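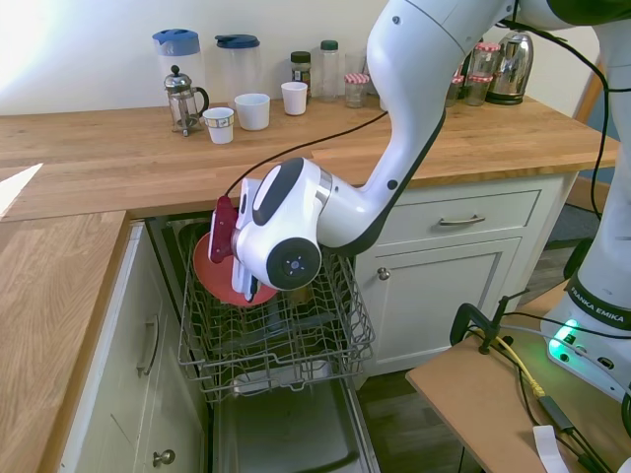
By Vivek Tomar
Kitchen Notes, Brindstead edition
Posted 3/23/20

Loading and Unloading Plastic Plates in the Upper Rack

Most instructions for loading a dishwasher assume ceramic dinner plates. Plastic plates behave differently. They weigh less, they hold less heat, and they flex between the tines. A method that works for stoneware in the lower rack will often leave plastic plates tipped over and carrying a pool of gray water. The notes below cover the upper rack only, with a pull-out wire rack and fixed tines of the ordinary kind. Machines with a third rack or folding tines need some adjustment.

Before loading

Scrape the plates. Do not rinse them under the tap unless the food is egg, oatmeal or melted cheese, which set hard on plastic. Tomato sauce should be wiped off with a paper towel before the plate goes anywhere near the machine. The pigment travels in oil, and warm oil moves into plastic. A pale plate that goes through one cycle with sauce on it will usually come out with an orange cast. Red and coral plates hide the stain but still take up the oil, and you will feel it as a slight drag under the thumb.

Check the underside for a dishwasher mark. If there is no mark, wash the plate by hand. If the mark reads "top rack only," follow it. The heating element in many machines sits at the bottom of the tub, and a light plate that slips through the lower rack can land on it.

Rack position

Pull the upper rack out to its stop before you load anything. Reaching into a half-extended rack leads to plates set in at an angle, and the tilt is hard to correct later without lifting the plate out. With the door all the way down and the rack all the way out, you can see the full row of tines and set the rim straight into the slot.

If your upper rack has height settings, measure before you buy plates. A 9-inch plate standing upright fits under the tub ceiling in many machines with the rack at its lower setting, and strikes the ceiling or the upper spray fitting at the higher one. Test this with one plate. Slide the rack in slowly by hand and listen for a scrape. If it scrapes, lower the rack or lean the plate.

Setting the plate

Hold the plate by the rim at the sides, at nine and three o'clock. Lower it straight down between two tines until the bottom of the rim touches wire. Let go. A plate that stays upright by itself is seated. One that leans has either gone in between the wrong pair of tines or is resting on a cross wire, and should be lifted and moved over one slot.

Face the eating surface toward the spray. In most upper racks that means toward the center of the machine. Plates on the left side face right, and plates on the right side face left.

Leave an empty slot between plastic plates. Ceramic plates can go in every slot because they are heavy enough to stay put. Plastic plates get pushed by the water, close up against each other, and the faces that touch come out dirty. Leaving one slot open costs some capacity. If you need the capacity, alternate plastic with something heavier, such as a small ceramic saucer.

A plate at the end of a row should have a tine on both sides. Do not use the wall of the rack as the second support. The plate will rotate toward it and lie down during the wash.

Ribbed plates

Many molded plates have rings or steps between the rim and the flat center. They add stiffness, and they also hold food. Starch is the main problem. Rice water and thin batter dry in the low part of each ring and survive a short cycle.

Run a soft nylon brush once around the rings before loading. Follow the circle; do not scrub across it. Brushing across skips over the grooves and leaves a line of residue in each. A steel pad or the green side of a sponge will scratch the surface, and scratches hold stain permanently.
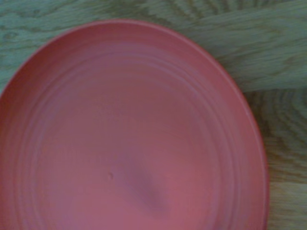
Rings on the sloped wall of a pink plastic plate, with the flat center inside them.

To check a ribbed plate after washing, lay it flat on the counter or table and look at it with light coming from one side. Overhead light flattens everything and the plate will look clean. Side light shows residue as a dull patch where the line of a ring breaks or goes fuzzy. Then drag a fingertip around the slope. Clean plastic feels even along the whole ring.

Look at the raised lip as well. On some plates it is rolled under and forms a small channel on the back, which fills with water and sometimes with detergent. Turn the plate over and wipe the channel with the corner of a towel.

Detergent and cycle

Use the normal cycle. The heavy or pots-and-pans cycle runs hotter and gives plastic nothing except more wear. Quick cycles are acceptable for plates that held dry food.

Powder left in the grooves after a wash means too much was used or the water was too cold when the cycle began. Run the kitchen tap until it is hot before starting the machine. If the residue persists, cut the dose by a third and try again before changing brands. White film over the whole plate, which wipes off with vinegar, is hardness in the water, and the remedy is rinse aid or softener salt, depending on the machine.

Turn off heated dry if the machine allows it. Plastic does not store enough heat to dry itself the way ceramic does, and heated dry will not fully make up the difference. When the cycle ends, open the door a hand's width and wait 15 minutes. Steam leaves through the gap. If the counter above is wood, open the door fully instead, because a narrow gap sends the steam up against the front edge of the countertop. Oiled butcher block will go gray and rough there within a year or two if this is repeated daily.

Unloading

Unload the lower rack first. Plastic cups and plates in the upper rack keep small pools on any level surface, and the pools spill when the rack moves. If the lower rack is already empty, the water lands in the tub.

Pull the rack to its stop again, slowly. Take each plate by the rim, lift it straight up until it clears the tines, and tip it over the tub to drain. Lifting at an angle catches the rim on the wire. On a coated rack this wears the coating from the tine tips, and the exposed metal rusts and marks whatever is stood against it. Bare tips can be covered with vinyl caps or repair paint sold for the purpose.

Dry plastic plates with a cloth before stacking. Stacked damp, ribbed plates trap water between the rings and will smell by the following day. If you would rather air-dry them, stand them on edge in a dish rack away from the wall.

The counter over the machine

Keep a clear stretch of counter directly over or beside the dishwasher, as wide as two plates. That is the landing area for unloading. Pitchers, the French press and cups can be lined up against the back wall, where they are out of the way of your elbow. Tall items go at the back. A glass press should not be closer to the front edge than it needs to be.

Cups and pitchers used daily can live on this counter permanently, and it saves opening a cabinet. Lids should be left off plastic pitchers until the inside is fully dry.

Door and floor

A lowered door is a trip hazard and a lever. Do not lean on it or rest a stack of plates on it. Crumbs and grit gather along the hinge line at the bottom, outside the path of the spray, so wipe that edge weekly with a damp cloth. Wipe the inner panel at the same time. On stainless steel, go with the grain.

Cabinet doors next to the machine should be shut before the dishwasher door comes down. Knobs and bar handles that stick out can catch a pulled-out rack if the machine is set in a tight corner.

When to retire a plate

Replace a plate when the surface has gone chalky, when knife marks catch a fingernail, or when it no longer sits flat. A warped plate rocks on the table and will not stand in the tines. Stained but smooth plates are fine to keep.

Reader notes

Myrtle Lindgren writes that she puts a wire cooling rack upside down over light plates and lids to keep them from moving. This works, provided the cooling rack is stainless and does not block the spray arm. Spin the arm by hand before closing the door.

Cleiton Andrade asks about melamine. Treat it as plastic for loading and as ceramic for spacing. It is heavier and will stay in its slot, but it should still be kept off the lower rack, and it should never go in the microwave.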